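Sendeck surface-merge fault

The Sendeck surface-merge fault is a simulation error found in Sendeck, the physics and rendering package used by the Atholm robotics group to rehearse tabletop pick-and-place work. It affected release 8 and became a favorite teaching case, for good reason: a tiny height error could stop a whole arm!

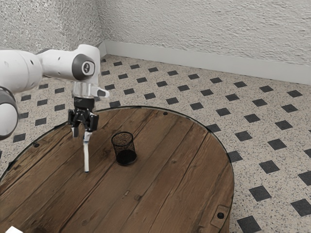
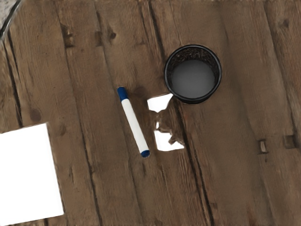

Thin items were the root of the trouble. Sendeck stored paper and cards as flat shapes resting at the same height as the table, and the renderer could not settle which surface lay on top. Patches of tabletop then showed through, much like the brown wood-grained blotch across the small white shape beside the mesh cup. Solid items such as the cup and the capped marker kept their outlines. The detector, however, read a broken card as several small objects, and the planner steered the gripper at gaps between them.

In the Bruten trial, over 318 runs were logged and 194 ended in a protective stop after a fingertip pressed into the virtual tabletop. No hardware was involved.

The fix, known as the Motaung offset, lifts every thin item by 2 millimeters in the renderer and leaves its contact height alone. It is wonderfully simple, and later releases apply it by default.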